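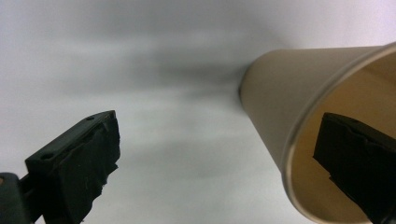
Un doigt à l'intérieur du gobelet, l'autre encore à distance. Les garnitures sont usées et déchirées.

Le gobelet en carton est un mauvais objet d'essai pour qui veut des chiffres flatteurs. Il est léger, conique, déformable, et son bord roulé résiste mieux que sa paroi. Je soutiens pourtant qu'un atelier partagé qui construit une pince à main devrait commencer par lui, et y rester plus longtemps que la plupart des groupes ne le font.

Notre pince, baptisée Srour, comporte deux doigts parallèles garnis d'un revêtement souple. Bendik Kristiansen a dessiné les doigts, Idun Halvorsen s'est chargée de l'articulation et du relevé des essais. Le premier réflexe, en février, fut de discuter de la motorisation. Deux cartes de commande étaient en balance, la Starel et l'Elau, et les échanges sur leurs mérites ont occupé l'essentiel de nos soirées. J'y ai pris ma part. C'était du temps mal placé : à ce stade, la commande n'expliquait qu'une faible part des échecs.

Le journal d'essais comptait 1336 prises au 11/3/20, dont 1260 exploitables. Les autres ont été écartées pour défaut d'enregistrement. Parmi les échecs restants, la majorité relève du contact entre la garniture et le carton : glissement, appui partiel, écrasement de la paroi avant que l'effort ne soit établi. Une carte plus rapide aurait reproduit les mêmes fautes avec une meilleure résolution temporelle. 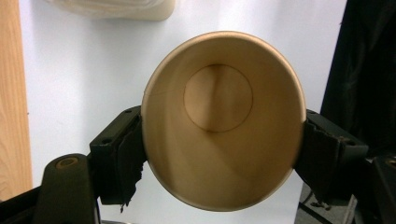
Prise au bord, ouverture de face. Les garnitures s'effilochent vers le bas.

L'usure des garnitures est habituellement traitée comme une question d'entretien. On remplace, on recolle, on repart. Je préfère la considérer comme une donnée de conception. Une garniture déchirée modifie la surface d'appui, donc la répartition de l'effort sur le bord, et un réglage obtenu avec une pièce neuve n'a plus la même validité ensuite. Bendik défend la position inverse – une garniture neuve à chaque série, pour isoler les variables. L'argument est recevable en laboratoire. Dans un atelier où l'outil passe de main en main, il conduit à caractériser une pince que personne n'utilisera dans cet état.

Reste la question de la prise elle-même. Serrer le bord en deux points opposés laisse le haut et le bas libres ; le cercle tend alors vers l'ovale. Introduire un doigt dans le gobelet et pincer la paroi limite cette déformation, au prix d'une approche plus précise. Sur les 23 configurations que nous avons définies, 4 seulement emploient cette seconde méthode, ce que je tiens pour une erreur de plan d'essais.
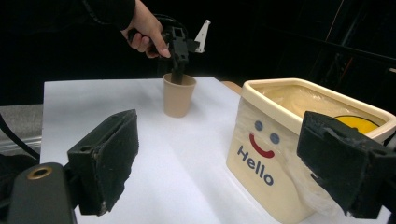
Approche par le haut avec une pince tenue à la main, mors dans le gobelet. À droite, le bac « Hello ».

Le projet Bernus, que certains d'entre nous citent volontiers, a suivi le chemin opposé : un bras complet d'abord, l'effecteur ensuite. Le bras se déplaçait correctement et ne tenait rien. Guider la pince à la main permet de dissocier les deux problèmes. L'opérateur fournit la trajectoire, et l'on observe ce que les mors font du carton. Idun fait remarquer que l'opérateur compense sans le savoir, en inclinant le poignet dès que la paroi cède. Elle a raison, et ce biais doit figurer au relevé au même titre que l'ouverture des doigts.

Je propose donc de suspendre le choix de la carte, de noter l'état des garnitures au début de chaque série et de rééquilibrer le plan en faveur de la prise par la paroi. La discussion entre Starel et Elau pourra reprendre quand nous saurons quel effort nous demandons à la commande de produire.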